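Wanted: People Who Are Bad at Getting Rid of Clothes

Falotville and Femcombe area. Paid. Apply by 1 Oct 2018.

The Adero Clothing Study is looking for 60 adults who own more clothes than they wear. We realize this describes most of the county. Please read on anyway, as there are a few other conditions.

We want to know what people keep, what they let go of, and what they tell themselves in between. You may have a suit from a wedding that outlasted the marriage. You may have pants in a size you intend to return to. We are interested in all of it, and we have heard most of the excuses from our own staff.

What you would be doing

For nine weeks you keep a short diary of what you put on each day. It takes a couple of minutes, less if you are the sort of person who wears the same gray sweatshirt until someone speaks up. Once at the start and once at the end, one of our interviewers comes to your home and goes through your closet with you. They will also ask about the box under the bed. There is always a box under the bed.

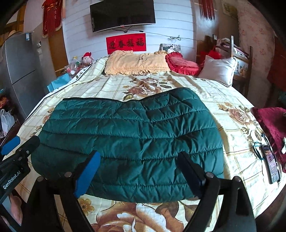

Winter things get their own section of the interview, mostly on account of how much room they take up and how hard people will argue for them. If you own four coats and live somewhere that needs one and a half, you are very welcome here.

You will not be asked to throw anything out. Our interviewers are trained to keep a straight face, and they are not allowed to say "Do you really need that?" even when it is plainly what everyone is thinking. Spouses tend to say it for them.

Who can take part

You should be 18 or over, living in Falotville, Femcombe or anywhere on the Kurup bus line, and not planning to move before the study ends. Moving makes people ruthless and ruins our numbers. You do not need to be tidy. If you have cleaned up especially for our visit, we can usually tell, and we would rather you had spent the afternoon some other way.

We can't take anyone who sells clothes for a living, or anyone who has read a book about decluttering since September and is still excited about it. Try us again when it wears off.

What you get

$108 after the first visit and the rest at the end, up to $460 in all, depending on how many diary weeks you finish. Payment is by check. You may spend it on clothes. We would have to write that down.

How to apply

Pick up a form at the front desk of the Femcombe library or the Kurup post office, or write to the Adero Clothing Study, Falotville, and we'll mail you one. Tell us your age, who shares your closet, and the oldest thing in it. Leave out photographs for now. Couples may apply together but will be interviewed in separate rooms, for reasons that became clear during the pilot.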